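Pomatik Cell 2: Periodic Inspection
Date: 24/10/2023
Inspector: Rhona Aitken

1. Gripper fingers and screws: secure. Pass.
2. Wrist flange bolts: torque marks aligned. Pass.

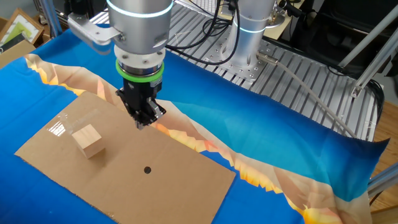 3. Arm cables: sleeves intact. Comment: recheck in January.
4. Table cloth: to be pulled flat before each run. Open.

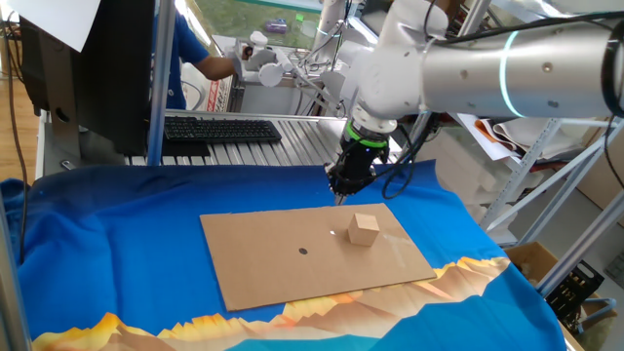

Carnegie asked whether item 4 could be closed by clamping the cloth at the edges. The inspector agreed, provided the clamps stay clear of the arm's reach.

5. Cardboard sheet: to be replaced after 60 runs.

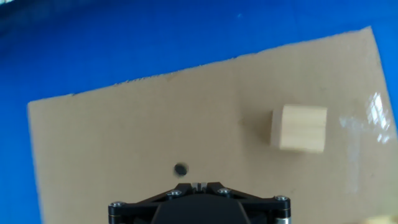

6. Emergency stop: tested 3 times. Pass.
7. Inspection record: filed.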